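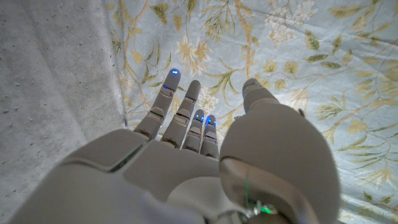 Blassblauer Stoff mit Blumendruck, daneben hellgrauer Beton

Stoffregister Wikska

Version 2, Stand 11. Juni 2023
Bearbeitung: Zakhar Ostapchuk

Inhalt

Das Register verzeichnet bedruckte Stoffe aus dem Lager Stastovden: Tischdecken, Bettüberwürfe, Vorhangbahnen, Kissenhüllen und Reststücke. Jede Zeile der Haupttabelle steht für ein einzelnes Stück. Zwei Vorhangbahnen aus demselben Satz haben also zwei Zeilen und sind über das Feld satz_nr verbunden. Version 2 enthält 1.414 Stücke, verteilt auf 28 Mustergruppen.

Einfarbige Stoffe sind nicht enthalten. Gewebte Streifen und Karos sind ebenfalls nicht enthalten, auch wenn sie im Lager im selben Regal liegen. Wer sie sucht, braucht die alte Kartei Lurham, die auf Papier geführt wird und nicht digitalisiert ist.

Dateien

stuecke.csv: Haupttabelle, eine Zeile pro Stück
muster.csv: Mustergruppen mit Kurzbeschreibung
farben.csv: Liste der zulässigen Farbnamen
maengel.csv: Flecken, Löcher, offene Säume, mehrere Zeilen pro Stück möglich
aenderungen.txt: Änderungen gegenüber Version 1

Alle Tabellen sind in UTF-8 gespeichert. Trennzeichen ist das Semikolon, Dezimalzeichen das Komma. Manche Programme lesen die Maße deshalb als Text ein. Beim Import bitte die Ländereinstellung Deutsch wählen.

Felder in stuecke.csv

Die Haupttabelle hat 13 Felder.

stueck_nr: laufende Nummer, wird nach dem Ausscheiden eines Stücks nicht neu vergeben
satz_nr: gemeinsame Nummer bei zusammengehörigen Stücken, sonst leer
muster: Kürzel aus muster.csv
art: Tischdecke, Überwurf, Vorhang, Kissenhülle oder Rest
laenge_cm: längere Seite, flach liegend gemessen
breite_cm: kürzere Seite, flach liegend gemessen
grund: Farbe des Grundes
farbe_1: auffälligste Farbe im Druck
farbe_2: zweite Farbe im Druck, kann leer sein
faser: nur ausgefüllt, wenn ein Etikett vorhanden ist
saum: umlaufend, teilweise oder keiner
fach: Lagerfach
bemerkung: freier Text

Die Faser wird nicht nach Griff oder Augenschein geschätzt. In Version 1 war das noch erlaubt, und bei der Durchsicht ließ sich ein großer Teil der Angaben nicht bestätigen. Diese Einträge wurden geleert.

Messen und Auslegen

Gemessen wird auf einer ebenen Fläche. Der Stoff wird von der Mitte nach außen glatt gestrichen und nicht gezogen. Bei Stücken, die größer sind als die Fläche, wird abschnittsweise gemessen und die Teilung mit einer Stecknadel im Saum markiert. Stehen Falten, die sich nicht ausstreichen lassen, kommt der Vermerk „faltig gemessen“ in die Bemerkung. Solche Maße können zu klein ausfallen.

Auf Beton wird nur ausgelegt, wenn vorher gefegt wurde. Die raue Oberfläche hält Fasern fest, und feine Drucke auf dünnem Gewebe ziehen leicht Fäden. Für Stücke mit offenem Saum ist eine Unterlage Pflicht.

Nach dem Messen wird jedes Stück zweimal längs und dann quer gefaltet, Druckseite außen. Die Nummer steht auf einem Stoffband an der kurzen Seite. Kissenhüllen werden nicht gefaltet und liegen flach im oberen Fach.

Mustergruppen

Eine Mustergruppe fasst Stücke zusammen, deren Druck denselben Aufbau hat. Die Grundfarbe darf abweichen. Ein Zweigmuster auf Creme und dasselbe Zweigmuster auf Blau stehen deshalb in einer Gruppe, solange Verlauf und Form der Motive übereinstimmen.

Die Gruppe Kostiuk umfasst Blütenzweige auf hellem Grund. Aufgenommen werden schmale, gebogene Zweige mit Blättern und kleinen Blüten, die in Büscheln sitzen. Große Einzelblüten gehören in eine andere Gruppe, ebenso Sträuße mit Schleifen oder Vasen. Vögel sind in einigen Drucken vorhanden und ändern die Zuordnung nicht.

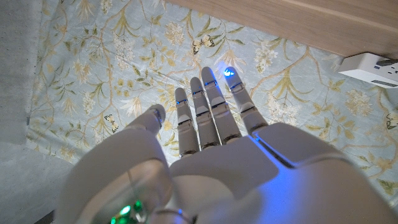
Blütenzweige auf blassem Blaugrün: Zweige in Braun und Ocker, Blätter in Oliv und Gelb, Blüten cremeweiß

Die Beschreibung in muster.csv folgt immer derselben Reihenfolge: Grund, Zweige oder Ranken, Blätter, Blüten, Sonstiges. Fehlt ein Bestandteil, bleibt das Feld leer. Pflanzennamen werden nicht vergeben. In Version 1 standen „Kirsche“, „Apfel“ und „Mandel“ nebeneinander für Drucke, die sich kaum unterscheiden ließen, und eine Suche nach einem der Namen fand immer nur einen Teil.

Farbnamen

Farben werden bei Tageslicht am Fenster bestimmt, mit der Farbliste daneben. Helle Gründe machen die meiste Arbeit. Blassblau und Blassblaugrün lassen sich unter Lampenlicht schlecht trennen, und farbige Leuchten in der Nähe verschieben beide. Ist die Entscheidung auch am Fenster nicht eindeutig, wird „blassblau“ eingetragen und in der Bemerkung „Grund unsicher“ vermerkt. Bei einer Suche nach blaugrünen Stoffen sollten diese Stücke mit abgefragt werden.

Für Weiß gibt es drei Einträge: weiß, cremeweiß, vergilbt. Der letzte gilt als Mangel und wird zusätzlich in maengel.csv geführt. Gold wird nur bei metallischem Druck verwendet, sonst steht Ocker oder Gelb.

Bekannte Fehler

Bei den Vorhangbahnen sind Länge und Breite teilweise vertauscht, vor allem bei gekürzten Stücken. Die Regel „längere Seite zuerst“ wurde erst während der Aufnahme eingeführt.

Das Feld fach ist nach dem Umräumen nicht überall nachgetragen. Im Zweifel gilt das Schild am Regal.

Einige Reststücke stammen vermutlich von derselben Bahn, ohne dass sich das am Schnitt nachweisen lässt. Sie haben keine gemeinsame satz_nr.

Änderungen gegenüber Version 1

Feld faser bereinigt, siehe oben
Pflanzennamen aus muster.csv entfernt
Mängel in eine eigene Tabelle ausgelagert
Farbliste gekürzt, „türkis“ und „mint“ gestrichen
Doppelte Stücknummern bei den Kissenhüllen aufgelöst

Nutzung

Die Tabellen dürfen kopiert, verändert und weitergegeben werden. Als Quelle bitte „Stoffregister Wikska, Version 2“ angeben. Aus den Tabellen ergibt sich kein Recht an den Druckmustern selbst.

Korrekturen bitte mit Stücknummer und Feldname melden, gesammelt und nicht einzeln. Sie werden im September eingearbeitet. Neue Stücke nimmt Zakhar Ostapchuk nur auf, wenn der Stoff im Lager liegt und dort gemessen werden kann.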